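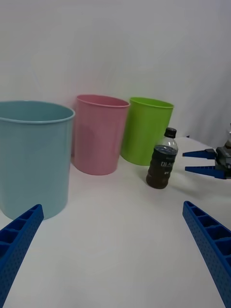

Can I grind enough flour for a loaf by hand without wearing myself out?
Easily, if the mill is bolted or clamped to something solid and you grind soft wheat or spelt to begin with. Hard red wheat takes more effort, and most people stop for a breather halfway through a big batch.

Bundgaard Ondholm Hand Grain Mill
Cast iron body, stone burrs, beech crank handle
Sold and serviced by Hikance, Brellport

We have been grinding with the Ondholm in our own kitchens since long before we had any to sell, and it's still the mill we reach for first. Fresh flour smells like a hayfield and a bakery at the same time. If you've only ever had whole wheat flour out of a paper sack (and maybe decided you didn't care for it), a pancake made from grain you ground ten steps from the stove is going to surprise you!

The Ondholm is a big, heavy, old-fashioned mill with a flywheel. It weighs 22 pounds with the clamp on, and every one of those pounds helps. Light mills hop around the counter and fight you on every turn. This one gets rolling and stays rolling, and once you have the rhythm you can grind and carry on a conversation.

How it grinds

Grain drops from the hopper into a short auger, which feeds it between two stones. One stone stays put and the other turns with the crank. The flour comes out of the front in a soft curtain and lands in whatever bowl you've put under the spout. A wide, shallow bowl works better than a tall one, and a damp dish towel under it keeps it from creeping.

There are six grind settings, from cracked grain for porridge up to a fine flour that makes a lovely sandwich loaf. The dial clicks at each setting, so you can come back to the one you liked last week. It also locks. On older mills of this type the dial could drift while you cranked and you'd find your flour getting coarser toward the bottom of the bowl, which drove us crazy, so we're very glad about the lock.

For very fine flour we like two passes. Run the grain through on the third setting, tip it back into the hopper, and go again on the finest. It sounds like twice the work but the second pass is light and quick, and the stones stay cooler.

What you can put in it

Wheat of any kind, spelt, rye, einkorn, barley, oat groats, buckwheat, millet, rice and dry field corn all go through nicely. Dent corn needs to be cracked on the coarsest setting first and then ground again. Popcorn is harder than you'd think. It will go through, slowly, and the cornbread is terrific.

Dried chickpeas and lentils are fine too, cracked first. Chickpea flour leaves a bit of a smell in the hopper, and a handful of rice run through afterward takes care of it.

Please keep these out of the stone burrs:
Coffee, peanuts, sesame, flax, sunflower seeds, anything oily
Damp or sprouted grain that hasn't been dried all the way
Whole spices with a lot of oil in them, such as cloves

Oil glazes the stones, and a glazed stone slides over the grain instead of cutting it. If you really want to make nut butter, there's a set of steel burrs available separately. They swap in without tools. Swapping takes a few minutes the first time and hardly any after that.

How much grain to start with

New owners nearly always fill the hopper to the top. We'd love for you to start smaller! Weigh out 100 grams of soft white wheat, grind it on a middle setting, and rub the flour between your fingers. Then tighten the dial one click and grind a little more. You'll learn more about your mill from that than from anything we could write.

Flour weighs the same as the grain it came from, give or take whatever dust clings to the stones, so weigh the grain for your recipe and grind all of it. Measuring by the cup is trickier. Fresh flour is fluffy and takes up more room than the grain did, and it settles as it sits.

Baking with it

Fresh flour drinks more water than bagged flour, and it drinks it slowly. If your dough seems wet, give it half an hour before you add anything. The bran softens, the dough pulls together, and you'll be happy you waited. Doughs also tend to rise faster, so keep an eye on yours the first few times and shape it a bit earlier than the recipe says.

Muffins, pancakes, crackers and shortbread need hardly any changes at all. They're a wonderful place to begin. Rye crackers from the Ondholm, rolled thin with caraway, disappear at our shop counter before noon.

If you want a lighter loaf, sift the flour through a fine sieve and save the bran for dusting your baskets or topping oatmeal. Or just use half fresh flour and half white bread flour, which is what plenty of us do on a weeknight.

Setting it up

The clamp fits straight-edged tables and counters with a good overhang. Counters with a rounded lip don't give it much to hold. In that case, bolt the mill to a thick board and clamp the board down instead. The base has bolt holes and the hardware is in the box. We'll send you a drawing of the board we use if you ask.

Leave room for your elbow! The crank swings wide, and a spot at the end of the counter is much nicer than one next to the refrigerator. Standing works better than sitting for most people. A lower surface lets you lean into the stroke.

Cleaning and care

Never wash the stones, and keep the whole mill out of the dishwasher. Flour and water make paste, and paste in a stone burr is a miserable thing to dig out. Use the stiff brush that comes with the mill, and tap the front plate over the sink. A spoonful of dry rice on a coarse setting clears out nearly everything else.

The crank handle likes a little food-safe mineral oil when it starts to look pale. The bearing wants a drop too, now and then. If the mill begins to squeak, it's asking.

Store it with the stones backed off a click so they aren't resting against each other. Keep it somewhere dry. A cloth over the hopper is plenty.

In the box

Mill body with stone burrs fitted
Hopper and hopper lid
Flywheel and beech crank handle
Table clamp and bolt-down hardware
Cleaning brush
Printed guide with recipes

Details

Body: cast iron, powder-coated in cream or dark green
Burrs: stone, replaceable
Grind settings: 6
Weight with clamp: 22 lb
Power: your arm
Optional extras: steel burr set, extra-tall hopper, cloth cover

The tall hopper is great for big baking days, though it does make the mill too high to sit under most wall cabinets.

Home trial and repairs

Take 100 days with it. Grind flour, get it dusty, bake with it for the whole family, and if it isn't for you, brush it out and send it back in its carton for a full refund of the purchase price. Return shipping is yours to cover, and with cast iron that does add up, so hang on to the box and the foam.

Every part can be ordered separately, down to the dial spring. We fit replacement burrs at the Brellport shop while you wait, and you're welcome to bring a bag of your own grain and try the mill on the counter before you buy. Dark green is usually on the shelf. Cream comes in smaller batches and tends to run out before the fall baking season, with the next batch due in October.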